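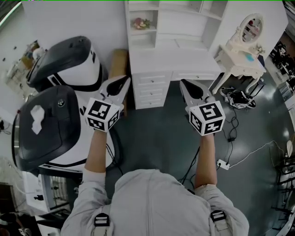
Open Day at the Prusdale Workshop: Your Questions

I'm Heloísa, and I run the front end of our open days (the emails, the name tags, the coffee). These are the things people write to me about most, so I've put my answers in one place. If yours isn't covered, just ask when you sign up!

What will I get to see?

Mostly people moving things with hand-held grippers. One of us wears the strapped gear and takes a gripper in each hand, and you get to watch from close by while they work through some household job. We've set part of the room up with home furniture, so there's a white desk with drawers, a vanity table with an oval mirror, a stool, that kind of thing. I was hoping for a kitchen this year but we ran out of wall.

Can I try the grippers myself?

Yes, please do! Everybody gets a turn, and Jeferson Cordeiro will stand next to you for the first minute or two. People always grab too hard at the start (I did, I squashed a paper cup flat in front of my own boss). Go slowly and look at the tips of the jaws, and leave your hands to sort themselves out.

What are the white cubes with the black-and-white patterns?

Those are markers. A camera looks for the patterns and uses them to work out where each gripper is and which way it's turned. So try to keep your sleeve off them, and please don't put fingerprints all over them. Anderson Brandão wipes them down between groups and he does sigh.

Why are people holding the grippers? Where's the robot?

I get this one every single time. We record people doing a task by hand, over and over, and the recordings are what a robot arm learns from later on. One recording is called a run. Last July we got through 281 runs with visitors in one open day, and the year before it was 403, but that year we also had a much easier task (socks into a drawer).

Do I need to know anything about robots?

Nope. I didn't when I started at Vikent, and I'd say half the folks who come are just curious neighbors. Lucimara Camargo gives a short talk at the start with hardly any math in it.

What should I wear?

Flat closed shoes, mainly. The floor is polished and there are cables across it here and there, so pick your feet up. A hoodie or a jacket under the straps is fine. Long dangly bracelets are a pain with the grippers, so leave them at home.

Can I bring my kids?

Sure, from eight up. The straps tighten a fair way but smaller kids swim in them. They can still hold a gripper.

How many people come?

We take 48 per session and roughly 400 over the whole day. Mornings are quieter. If you hate a crowd, come at 9:30.

Can I take pictures?

Yes, except during a run, when a flash can mess up the tracking. Whoever is wearing the gear will tell you when they're done.

Is there parking?

A little, behind the Rocha building next door. Washington Sales will be out there waving people in until noon. After that you're on your own, so try the street by the bakery first.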